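The Fourteenth Rule

When Gunvor Boström came to Brostato, the rules for the towel table hung on the wall of the corridor on a single sheet. There were 14 of them. By January there were 18, and she had written the last four herself.

Rule 1. The Table

Nothing stays on the table that is not cloth. She had read this one aloud to every new operator, and they all nodded, and sooner or later she found a coffee mug there anyway. She took the mugs to the kitchen and washed them. She did not report them.

Rule 6. The Stop

Any person may stop the arms at any time and does not have to say why. The man from Prukham wanted this changed. He had come by train to look at the work his company was paying for, and he sat in her office with his coat on.

"It says any person," he said. "A visitor could stop it."

"Yes."

"Last month you had almost 300 stops."

"Yes."

"How many were needed?"

"I don't know," she said. "I didn't ask them. That's the rule."

He wrote something down. She offered him lunch and he said he had eaten.

Rule 9. The Record

A failed fold is kept. It gets the same kind of name as a good one and goes in the same folder. At Dranotia, where she had worked before, the bad ones were deleted every evening, and the reports that went upstairs were very good. One spring the machines were sent out to a hospital laundry. She had gone along to that laundry and stood by the carts for two days. She left Dranotia in the summer.

Rule 14. The Pull

The cloth is drawn out until it holds its line between the grippers, and no further. If a seam begins to give, the trial ends and the cloth is taken out of use.

Tạ had the controls when she brought the visitor in. The man stood behind the tape, as Rule 3 said he must, and watched the pink towel.
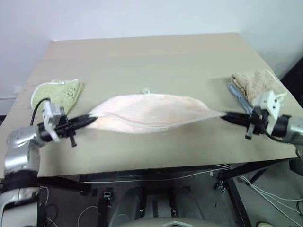 Rule 15. The Witness

A second person watches every pull. Gunvor had added this after trial 115, when Tạ was alone and a hem tore and he entered it as a good fold. He came to her the next morning and told her. She wrote the rule that afternoon and left his name out of it.

"Are you the witness?" the man from Prukham asked her now.

"Today you are," she said. "The button is by your left hand."

He looked at it. He put his notebook in his coat pocket and moved his hand a little closer.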